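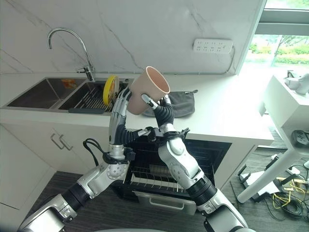
A pink cup held between two robotic hands, over a white countertop.

Sutine release curves: data card

Sutine is a table of in vitro drug release measurements from polymer microparticles, collected at Clatent and cleaned up with the Flimatden scripts. It has 2554 rows. Each row is one sample drawn from one vessel at one time point.

What it claims to be
The original project page called this a benchmark for predicting release profiles. We would not go that far. The particles come from 3 polymer grades, all bought from the same supplier, and most of the curves look alike. A model that memorizes the average curve will score well, and a few published scores look to us like exactly that.

Columns
batch_id, polymer_grade, loading_pct, medium_ph, hours, released_pct, operator_note

Sampling
Runs last 24 hours with 6 vessels per batch. Anything slower than that is missing from the table, so please don't use it to say something about depot injections. Early time points are the weakest part. Samples were pulled by hand, and the hours column holds the planned time, with no record of the real one.

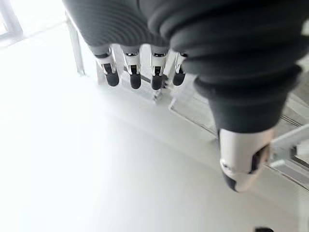
Burst release in the first hour should be read with that in mind. Two labs have asked us whether the spread there is a property of the particles. We don't know, and the table can't tell you.

Known problems
Some released_pct values go above 100. The older Flimatden scripts clipped them, which made the curves prettier and hid a calibration drift. The current version leaves them alone.
loading_pct is the target figure from the recipe. Measured loading was never added.
The Shabalala subset uses a different release medium. It is often merged with the rest, and we think that is a mistake.

Splits
Split by batch_id. The random split shipped with the first version puts vessels from one batch on both sides, and results based on it should be ignored, ours included.

License
Free for research use. Corrections are welcome if they come with the raw readings. The next update is planned for February.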